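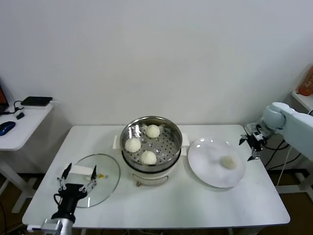
Bun task, left arm on the lid, right arm at the plate

clarnix_bench
Right, after weeks of threatening to do it I've started collecting the steamer task properly. Two arms, teleop, head camera plus the wrist ones. Three buns in the basket, one on the plate, glass lid parked on the left. The left arm handles the lid and the right arm moves buns between basket and plate, and I've got 97 episodes I'd call clean.

Before I sink the rest of March into this I'd like opinions on two things. Do I keep the lid and the buns as one long episode, or cut them into separate skills? And how much do I move stuff around between takes? At the moment I shift the plate a bit and turn the pot a bit and that's all I do. Training on our Frota stack if it matters (I don't think it does).

dustymagpie
Ooh, love a food task. Cut them up! Long episodes are a pain to relabel, and every time you fumble a bun at the end you've chucked out a perfectly good lid grasp from the start. We did a kettle and mugs set last year as single long takes and I spent my arvos scrubbing through video to find where one bit stopped and the next bit began. Never again.

tram_86
Disagree, sorry. If you cut them you end up with a policy that's great at each bit and hopeless in the join. The arm finishes lid stuff in some pose it never started bun stuff from, and then it just sort of hangs there. Record long, put the cut points in afterwards as labels. You can always chop a long episode later but you can't glue two short ones.

dustymagpie
You can if you randomise the start pose for the second skill, which you should be doing anyway.

tram_86
Should be, yeah. Who does?

dustymagpie
Me! I do! It's a button on the pedal.

gullywasher
Different question. Is the lid handle that white knob the left gripper's got its fingers either side of? How often does it slip? We had a glass lid with a metal rim in the Roseck kitchen set and the clear part was murder for depth. The point cloud had a hole in it where the lid should be, with a ring floating around the outside. We ended up dropping depth altogether for that task and going RGB only, and success went up.

clarnix_bench
Yep, white handle. Slips maybe one go in ten, mostly when I come in on an angle and only catch the top of it. I've been keeping those if I recover within the same episode and binning them if I have to reset by hand. No depth in the training data at all, so I've dodged that one by being lazy.

Leaning towards tram's way on the long episodes. I've got a foot pedal too so I could drop a marker when I let go of the lid.

gullywasher
Keep the recoveries, definitely. Tag them though. We mixed ours in untagged and the thing learned to miss on purpose, then fix it. Looked very human, took twice as long.

pelican_brief_case
What are the buns? Real ones or squishy toys? Asking because we went through this. Real dough dries out over a session and gets a skin on it, and by lunch your grip force is all wrong for the same command. The toy ones bounce back the same every time but they're grippier than the real thing, so it doesn't transfer.

clarnix_bench
I swap between both depending on the session, and it's written in the episode notes which is which. Haven't compared them yet. I'm hoping a mixture comes out in the wash.

pelican_brief_case
It might. It didn't for us, but we only had a few hundred takes. Put the type in the metadata as its own field and not in free text, you'll thank yourself when you want to filter.

clarnix_bench
Ugh, yes. It's free text. "real ones, bit old" is a direct quote from episode 41.

tram_86
On your second question, you're not moving things nearly enough. The steamer's bang in the middle of the table, plate on the right, lid on the left. If that's every episode then your model's going to learn the table. Swap sides. Put the lid on the right for a chunk of it and let the other arm do it. Change how many buns start in the basket as well, and run some with none on the plate.

dustymagpie
Agree with tram on this one (mark the calendar). I'd also turn the buns. Those pleated tops are the only thing telling you which way up they are, and if they're always top up then the first one that rolls over is going to stump it.

nidden_nat
Going to be the grump here. I wouldn't touch the layout until you've got a policy that works at all on the fixed one. We went wide straight away on the Nidden sorting job, 3505 episodes with everything randomised to the moon, and when it didn't train we had no idea whether it was the data or the cameras or the action space. Took ages to find out it was a timing offset on one wrist camera. If we'd done 200 boring ones first we'd have spotted it in a day.

tram_86
That's an argument for checking your timestamps.

nidden_nat
It's an argument for doing the boring ones first so you know to check your timestamps!

clarnix_bench
Ha, okay, fair on both sides. I've got 97 boring ones sitting there already, so I'll train on those tonight and see if it can get anywhere near the lid. If it does I'll start moving things. Target was 2000 total but that was a number I made up to put in a plan.

gullywasher
All targets are. What's your rate?

clarnix_bench
On a good morning, one every couple of minutes including reset. It drops off badly after lunch. My hands get sloppy and I start rushing the basket, and you can see it in the trajectories, all these little corrections just above the rim.

dustymagpie
Second operator if you can get one. Even for an hour a day. Different hands, different habits, and it stops the model picking up whatever weird thing your elbow does.

pelican_brief_case
Also log the operator. As a field!

clarnix_bench
Okay okay, fields. Doing it now before I record any more. Will post the fixed layout result when it's finished cooking, probably tomorrow morning.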